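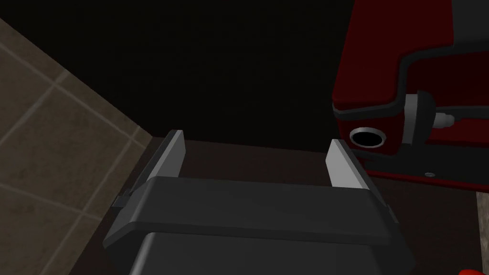 Section 2. Approaching a countertop appliance

Before your Skundent arm goes anywhere near an appliance, please take a few minutes with this section. Most of the bumps and scrapes our support folks hear about come from a hurried approach, and they are easy to avoid. Run every step in the Wovness simulator first, even if you have done the same job many times before.

1. Load your kitchen file and check that the wall, the countertop and the appliance are all where you expect them.

2. Open the fingers fully before you move forward. The wide gap gives you room to correct your aim – you will be glad of it later.

3. Bring the gripper in low over the counter and stop short of the appliance. Look at both fingers in the wrist view. The one nearer the appliance is the one to watch, as it can look clear of the housing when it is very nearly touching.

4. Hold still for 1000 milliseconds, then read the clearance on the Oltance panel. If it shows a warning, back straight out and start again from step 2.

Note: Knobs, spouts and side fittings stick out farther than the main body. Measure your clearance from those parts.

Caution: Never squeeze a knob or connector to steady the arm. If the panel shows fault 1652, press Stop, leave the fingers open and go back to step 1.

Once you have 2 clean runs in a row, save the path under a name your coworkers will recognize and move on to Section 3.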